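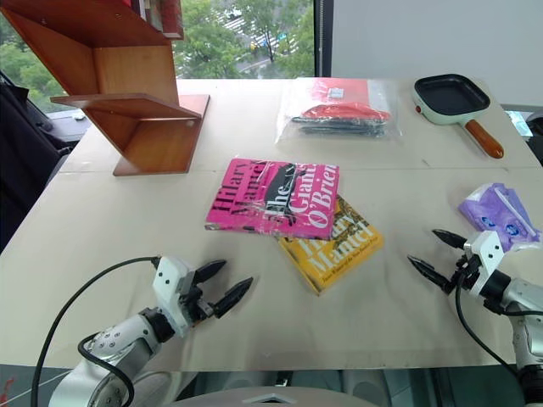
Reading time: 3 min

Handout 4: From pixels to a grasp you can trust

Last session we got the arms moving safely. Now we get to my favorite part of the course, deciding where they should go! Our working case is the Skastska table: a pink paperback lying partly on a yellow one, a zigzag shelf at the back left, and two arms that both have a fair claim to the job.

Start with segmentation. Two books that overlap are a lovely problem, since the mask of the lower one is missing a piece, and a center computed from that mask lands in the wrong spot. Fit a rectangle to the visible edges first, then take the center of the rectangle. The clear plastic on the pink cover is worth a look too – shiny film can leave holes in a depth map, so fill them from the plane fit and don't average over them.

Then the order of picking. Build a small graph with an arrow from each object to whatever rests on it. Anything with no outgoing arrow is free to go. For our books the graph has a single arrow, yellow to pink, so the planner must offer pink first. Run it in Sulside before you run it on the arms, and print the graph every time.

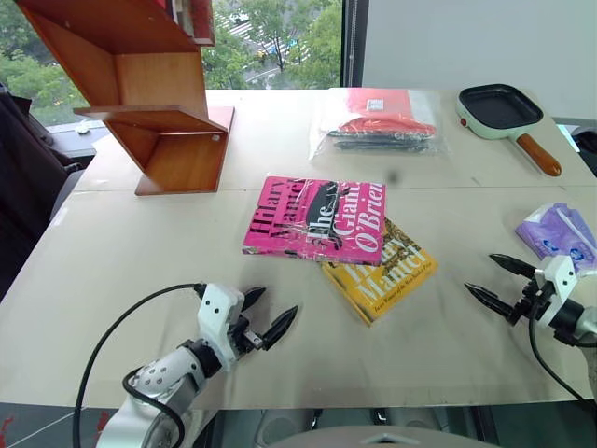 Evangelista

Now look at which arm should take the top book. Both grippers are open, one on each side of the books, so distance alone won't settle it. Our cost has three terms: path length, joint margin, and clearance from everything else on the table (the green pan and the purple packet sit on the right and they do count). Sample 300 grasp candidates per arm, drop the ones in collision, and rank what is left. Plot the scores! You learn so much from seeing where the good ones bunch up.

Keep the control loop at 100 Hz and let perception run at its own pace. The two talk through a buffer that holds the newest pose and its time stamp. If the stamp is too old, hold position.

For lab

Load log 636 in Sulside and reproduce the graph. Swap the clearance weight for zero and write down which arm wins. Bring your plots, even the ugly ones.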